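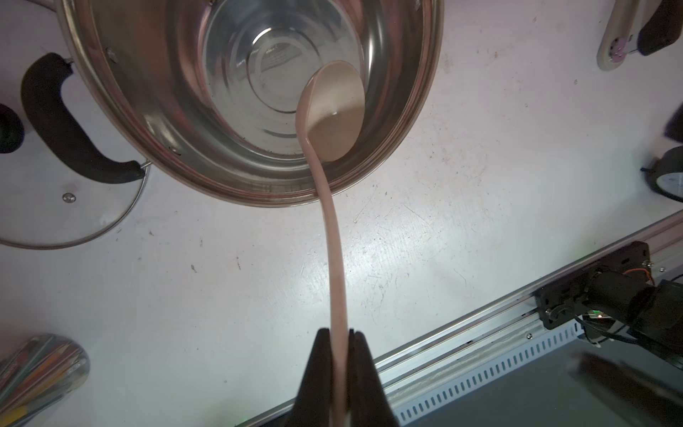
Figure 2. Ladle and stainless steel pot.

Search this manual Enter keyword Go

SECTION 2: FIRST USE AND SIMMERING

Read this section in full before placing the Olletti Cele stockpot on a cooktop. The section applies to the pot and the lid. Utensils are sold separately and are covered by their own care sheets.

2.1 Before First Use

1. Remove all packaging, including the paper disk between the lid and the rim.
2. Peel the label from the base. Any adhesive that remains may be removed with a little cooking oil on a soft cloth.
3. Wash the pot and lid by hand in warm water with dish soap. Rinse and dry with a towel.
4. Fill the pot halfway with water and add one cup of white vinegar.
5. Bring to a low boil, turn off the heat, and allow the pot to cool completely.
6. Empty, rinse, and dry.

Note: A faint rainbow tint may appear on the inner surface after the first heating. The tint is harmless and does not affect food. Refer to Section 4, Cleaning.

2.2 Choosing a Burner

The burner should be no wider than the base of the pot. On gas cooktops, adjust the flame so that it stays beneath the base and does not rise along the sides. On glass cooktops, lift the pot to move it. Sliding may scratch the glass, and such damage is not covered by the warranty.

CAUTION: Do not heat the pot empty. Overheating may warp the base and discolor the handles.

2.3 Making Stock

1. Place bones, vegetables, and herbs in the pot. Do not fill above the upper mark on the inside wall.
2. Cover the ingredients with cold water.
3. Set the burner to medium. Do not use the highest setting for stock.
4. When small bubbles reach the surface, lower the heat until only a few are visible at a time.
5. Skim foam from the surface as needed during the first hour.
6. Simmer uncovered for two to four hours. Add hot water if the level falls below the ingredients.
7. Turn off the burner and let the pot stand for 15 minutes before straining.

Note: Salt should be added only after the liquid is simmering. Undissolved salt resting on cool steel can leave small white pits. These marks do not affect cooking.

2.4 Serving and Utensils

Wooden, silicone, and nylon utensils are recommended. Metal utensils may be used but will leave fine surface marks over time. Check the heat rating supplied with any plastic or silicone utensil before use.

1. Lower the ladle slowly along the inner wall to avoid splashing.
2. Fill the bowl of the ladle no more than three-quarters full.
3. Hold the serving dish close to the rim of the pot.
4. When serving is finished, place the ladle on a spoon rest.

CAUTION: Do not leave a utensil in the pot while the burner is on. Handles resting over the rim can become hot enough to burn the skin.

2.5 Use in the Oven

The pot, without its lid, may be used in an oven at temperatures up to 225 °C. The lid has a lower limit of 163 °C because of the material used in its knob. Preheat the oven before placing the pot inside, and use dry oven mitts on both side handles. The pot must not be placed under a broiler or in a microwave oven.

2.6 Cooling and Storing Food

Do not place a full, hot pot in the refrigerator. Divide the stock among shallow containers and refrigerate within two hours of cooking. The pot should not be used to store salted or acidic foods overnight.

Never pour cold water into a hot, empty pot. Allow it to cool on the cooktop or on a heat-safe trivet.

2.7 Differences Between Models

The instructions above also apply to the Olletti Curo, with the following exceptions:

- The Curo has no fill marks. Keep the liquid at least two inches below the rim.
- The Curo lid is made of glass and is not suitable for oven use at any temperature.
- The Curo is not suitable for induction cooktops.

Replacement knobs and lids for both models may be ordered through Lanisier, the authorized parts distributor. Please have the model name and the code stamped on the base available when ordering.

Section revised Jun 15, 2023. Approved by Yesenia Barrera, Product Documentation.

Continue to Section 3: Steaming.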